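Serkeo 发布 Sorlow 2 轨迹规划软件，面向曲面贴膜与表面处理工位

新版本可从熟练技师的头戴视角录像中提取刮涂路径，并加入高光表面反射处理模块

布雷斯布里奇（Bresbridge），2018-08-21

工业机器人软件开发商 Serkeo 今天发布 Sorlow 2。这是一套用于曲面贴膜、打磨、擦拭和涂布工位的轨迹规划与接触控制软件。新版本即日起向现有用户开放下载，新用户可通过 Serkeo 及其集成商申请评估许可。

Sorlow 的第一个版本主要解决离线编程问题：工程师导入工件的三维模型，在模型上画出刀具路径，软件负责求逆解、避奇异点和检查碰撞。这种做法在打磨工位上用得不错，到了贴膜工位就遇到困难。膜材有弹性，同一块板件，刮板从中间往外走和从一侧往另一侧走，结果差别很大，而这些走法通常不在图纸上，只在技师手里。Sorlow 2 的主要改动都围绕这个问题展开。

从示范到路径

Sorlow 2 新增了“示范导入”功能。技师佩戴头戴相机，按平时的习惯完成一块板件的贴膜，录像导入软件后，系统逐帧估计双手位置、刮板的朝向以及刮板边缘与表面的接触线，再结合工件模型把这些信息投影到曲面上，得到一组带有先后顺序的行程段。每一段行程都包含起点、终点、刮板倾角和移动速度。

相机拍不到力，所以录像里提取的行程段不含压力数值。软件会按照膜材类型和局部曲率给出一个初始压力区间，由工程师在试运行时修改。现场如果配有带力传感器的刮板手柄，力数据可以按时间戳并入同一条示范记录。

负责该产品线的 Shirley Tremblay 表示：“以前我们请技师坐到工程师旁边，一边看屏幕一边讲他怎么做。讲出来的东西往往比他手上做的少很多。现在我们先看他怎么做，再拿着提取出来的路径去问他，哪一段可以合并，哪一段不能动。”

双手的分工是这一版本中单独处理的内容。贴膜时，一只手推刮板，另一只手常常按住或者抚平附近的膜面，这只手的位置会影响膜的张力。Sorlow 2 把它记录为“辅助接触”，与刮板行程同步保存。在双臂工位上，辅助接触可以直接分配给第二条机械臂；在单臂工位上，软件会提示工程师在对应位置考虑夹具或吸附装置，也可以将该行程拆成更短的几段。

高光表面的感知

贴膜板件大多是高光漆面，这对视觉系统并不友好。顶灯、窗户和周围设备都会在板面上形成倒影，工件或相机稍微一动，倒影就跟着移动。普通的特征匹配算法容易把灯点当成表面上的固定点，结果是工件位姿在几帧之内漂移，提取出来的路径也跟着歪。

Sorlow 2 的反射处理模块用相邻帧之间的运动关系来区分表面特征和反射特征。固定在板面上的点，其运动应当与工件位姿一致；反射光点的运动则取决于相机、表面法向和光源三者的关系。模块会先剔除不符合表面运动的点，再用剩余的点和板件轮廓估计位姿。对于已知灯具布局的车间，用户还可以导入灯位，软件将反过来利用灯点倒影校验局部曲面的法向。

透过膜层显现的痕迹和膜面上的划线也会干扰识别。新版本增加了一个“忽略标记”图层，工程师可以在一帧中圈出颜色范围，软件据此在后续帧中排除同类像素。该图层默认关闭，因为在有些工位上，定位线正是需要保留的参考。

接触控制

执行部分沿用了第一版的导纳控制框架，参数接口重新整理过。用户可以沿刮板边缘分别设置法向力和绕边缘的转动刚度，使刮板在曲率变化处保持贴合，又不至于翘起一角。行程段之间的过渡有三种方式：抬起后移动、减压滑移、保持接触转向。每种方式都可以逐段指定。

控制器还增加了接触丢失检测。当测得的法向力低于设定阈值并持续超过设定时间，程序会暂停在当前位置，记录所在行程段的编号，等待操作员确认后继续、重做该段或退出。暂停期间，刮板默认不离开膜面，用户可以改为抬起。

在 Charbonneau 的试用情况

Sorlow 2 发布之前，在车身贴膜加工企业 Charbonneau 的车间进行了试用。试用覆盖 15 种板件，包括发动机罩、车门和后视镜外壳。项目组先由车间技师完成示范，提取行程段，再在单臂工位上逐块调试。整个试用期间共生成行程段 3024 条，全部保留在版本库中，供后续膜材更换时比对。

手工贴膜仍是这套流程的起点。遇到曲率较大的部位，技师会改变刮板角度，缩短每次推动的距离，并不时换手按压的位置。

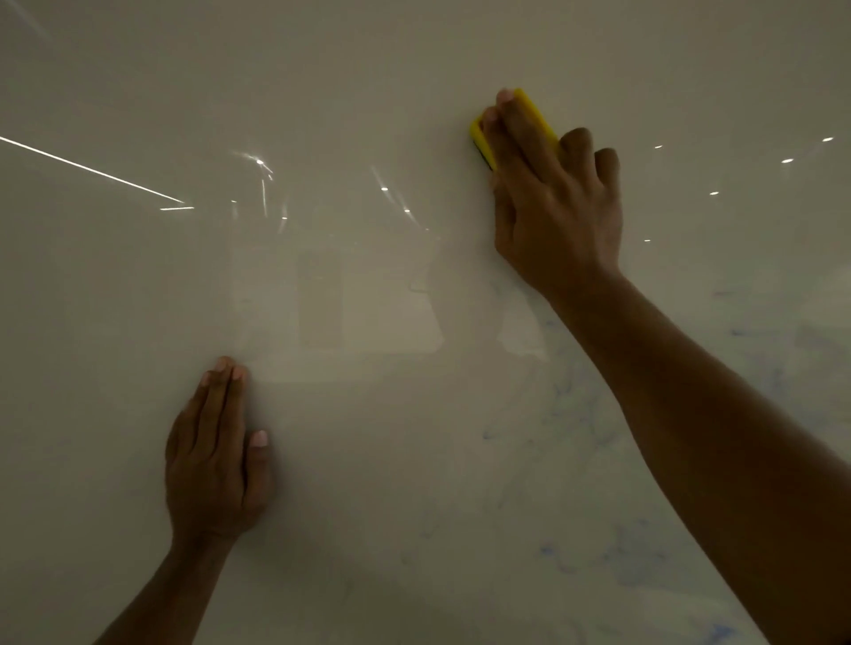

示范记录按板件型号和膜材批次归档，同一板件可以保存多位技师的做法。软件提供对比视图，把不同示范的行程段叠加在同一曲面上，用颜色区分先后顺序。工程师可以选用其中一份作为基准，也可以按区域从不同示范中取用。

Charbonneau 工艺主管 Fernanda Teixeira 表示：“大面积、曲率平缓的板件，调试比较顺利。后视镜外壳目前还是手工做，软件给出的路径我们用来培训新人。我们希望下一步能把包边的动作也记录下来。”

Serkeo 确认，包边、裁切和加热定型不在 Sorlow 2 的支持范围之内。试用中收集的包边录像已用于内部开发，相关功能的预览版计划于 12 月提供给参与试用的客户。

兼容性与升级

Sorlow 2 可读取第一版的项目文件。原有的路径会自动转换为行程段格式，工具坐标系和碰撞模型保持不变；自定义的过渡脚本需要手动迁移，安装包内附有对照表。示范导入和反射处理作为独立模块安装，不使用视觉功能的用户可以只安装规划与控制部分。

软件通过 ROS 接口与机器人控制器通信，并提供命令行工具，可用于批量处理录像和导出行程段。导出格式为纯文本，字段说明随软件文档一并公布。录像处理在用户本地的工作站上进行，不需要连接外网。

在维护期内的用户可免费升级。评估许可包含全部模块，附带一组示例板件模型和对应的示范记录，用户无需自备相机即可完成一遍从导入到仿真的流程。

关于 Serkeo

Serkeo 总部位于布雷斯布里奇，开发用于表面处理工位的机器人规划、感知与控制软件。公司产品通过直销和系统集成商提供，用户包括汽车零部件、轨道车辆内饰及家电外壳加工企业。

关于 Charbonneau

Charbonneau 从事车身保护膜和改色膜的加工与施工，为整车改装企业和车队客户提供服务。

媒体垂询及评估许可申请，请联系 Serkeo 产品部 Shirley Tremblay。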